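Speaker notes – Zeman kit talk
Adelmo Cirillo, Elarness meetup, 24/04/2025
20 min + questions. Keep water on the left, clicker is flaky.

1. Open
Hi, thanks, etc. Who in the room has bought a robot arm and then had nothing to teach it with? Wait for hands.
Say up front: we paid for the kit ourselves. Nobody at Otomdale has seen these notes.

2. What you get
Zeman, sold by Otomdale. Two hand-held grippers, left and right, charger, carry case, one year of the upload service. You hold the grippers, you do the chore, the service turns it into training data your arm can learn from.
Price slide. 2,529 for the pair. Service after year one is 800 a year. Pause here, people will want to write it down.
Mention the cheaper one-hand version – we didnt try it, so don't get dragged in.

3. The job we gave it
Cutlery sorting. Canteen at Murum wants it, we wanted something small and fiddly. Spoons with spoons, knives and forks in their own tray. Two people took turns, same table, same trays.
Go to the table slide, leave it up while talking.
Clear plastic trays were my pick. Shiny, bumpy walls, handle holes all over. If the kit copes with those it copes with most kitchens. Point at the white spoon and the one with the reddish-brown handle, same tray, very different to grip. Knife and fork are in the near one.
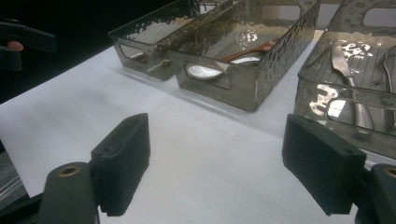
4. Numbers
67 recordings uploaded. 40 accepted by the service, rest bounced. Most of the bounces were glare, says the report. A few were us stopping halfway to chat – own up to that.
Upload is slow. Start it, go to lunch.
Don't read the whole table out, just the totals.

5. What we liked
Light enough for a full morning. My wrist was fine, ask me again at fifty.
Pads are good on flat handles.
Setup took one coffee. Manual is short and in plain English, credit where due.
Support answered the same day, both times.

6. What we didn't
Thin knife handles lying flat. You end up chasing them into the corner of the tray, and then the training data is full of chasing.
Rejection report gives you a code and no clip. Need to know WHICH moment was bad. Told Otomdale, they say June for a fix.
Case latch is flimsy.
Left and right look the same in a hurry, put tape on one. Put tape on one before you start recroding.

7. Would we buy it again
Yes for a team with an arm already running. No if you're still choosing the arm, 800 a year is a lot for a thing sitting in its case.
We're renewing for one year, then look again.

8. Questions
Likely ones: who owns the recordings (you do, page 4 of the contract), does it work with gloves (didn't test), can you rent (ask Otomdale).
If time, show the rejection report. If no time, skip to contact slide.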